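Brarnora after-school program: where we are as of June 16, 2019

Hi Hanna,

You asked for something short before the board meets, so I'll try (you know me). The reading corner finally opened in April, two weeks behind the plan I sent you, and the kids moved in as if it had always been theirs. Hubert Chmielewska did the shelving himself and it's lovely and low, so even the first graders can reach the top row!

Money first. The $300 you let us move out of printing went to picture books in Polish and Spanish, and I'd do it again tomorrow. They're the ones that keep going home in backpacks. Snacks are running over budget. Fruit costs more at the Feltitz store than it did when I wrote the proposal, and I never planned for kids who stay until 6. I'd like to talk about shifting a little from the bus line, where we have room now that the Duda families carpool.

Homework help is going well on the math side and so-so on writing. The older ones will do fractions all afternoon but ask for a paragraph and they all need the bathroom. I'm trying short letters to the kids at the Vedis site, and we've had 3 rounds of mail so far. Spelling is wild, but they're writing!

What I still owe you: the parent survey, and the attendance sheets for spring, which are in a folder on my desk and need typing up. 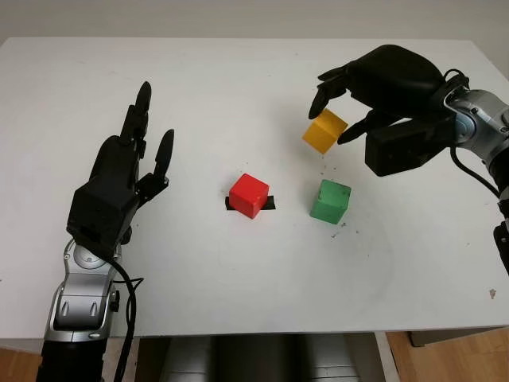
Yellow, red and green cubes over the white tabletop.

For summer I'd like to keep the same hours and add one outdoor afternoon a week if the park permit comes through. Could you let me know about the bus money before I order snacks again?

Thanks so much, and say hi to the Wieczorek boys for me.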